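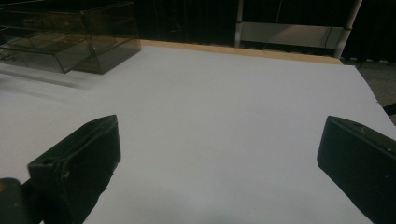

How does a robot learn to pick something up from a person who never touches the robot?

The person carries a gripper in their own hand, with a camera riding on it, and does the job over and over while the camera records. The robot is later trained on those recordings, so what it learns from is very close to what its own camera will show it when its turn comes.

I had that explained to me three times during my visit to the Kemwood lab, each time by somebody more patient than the last, and I think I finally have it. The lab holds one open afternoon in November, and this year (2019-11-20, for those of you keeping your own diaries) I got myself onto the list early, packed a sandwich, and took the slow bus out, which I do recommend if you like hedges.

Roxana Puma met our group at the door and walked us through to the room where the recording is done. I had pictured something with a lot of flashing lights. What they have is a white table with black curtain behind it, and plenty of patience. Roxana told us the plain background was chosen after a long argument, and that half the building still disagrees with it. Her side says a plain table lets you find out quickly if the method works at all. The other side says a robot raised on a plain table will be lost in anybody's kitchen. I liked that she gave us both sides and let us chew on them.

The project is called Ollum, and the result they were keenest to talk about has to do with pauses. When people carry out a task by hand they hesitate, especially just before closing the gripper on something. You and I wouldn't notice it. The early version of Ollum was trained on everything, hesitations included, and the robot learned to hesitate too, only it didn't always know how to stop hesitating. Bindu Naidu, who did most of the training runs, acted this out for us with her own arm hovering over a coffee cup, and it got the biggest laugh of the afternoon.

Their cure was to trim the pauses before training, but to leave a little of each one in. Cutting them out altogether made things worse, because some of the waiting is useful: it's when the person is lining up the fingers. They had 1270 recordings to work with. With the pauses left alone, the robot finished 15 of its 28 test tries. With the trimmed set it finished all but 5. Bindu was careful to say that this was one table and one kind of task, and that she would like to see it repeated somewhere else before anyone gets excited. I'm afraid I got a bit excited anyway.

We were each allowed a turn with the hand-held gripper. Oh, it is harder than it looks! The fingers are chunky black things, and you have to forget your own fingertips and think with those instead. I went at it much too fast, and Marleny Llanos, standing beside me, said very kindly that fast was fine but jerky wasn't, and would I like to try again. My second go was better. A retired dentist in our group was wonderful at it straight away, and I suppose that should have surprised none of us.

There was tea afterwards, and a question session that ran well past its time. Someone asked whether visitors' recordings would end up in the training set. Marleny said they wouldn't, as each person who records for Ollum practices first and signs a form. Someone else wanted to know if the robot can tell one person's style from another's, and that set the staff talking among themselves for several minutes, so I gather it's a live question. Bindu thinks left-handers may be a different case altogether and hopes to look at that next.

If you'd like to go next year, the list opens in the fall and fills quickly. Wear something warm, as the recording room is chilly, and ask for Roxana's group if you get the choice. The bus back leaves from the far side of the parking lot, by the bicycle racks, and the driver will wait if you wave.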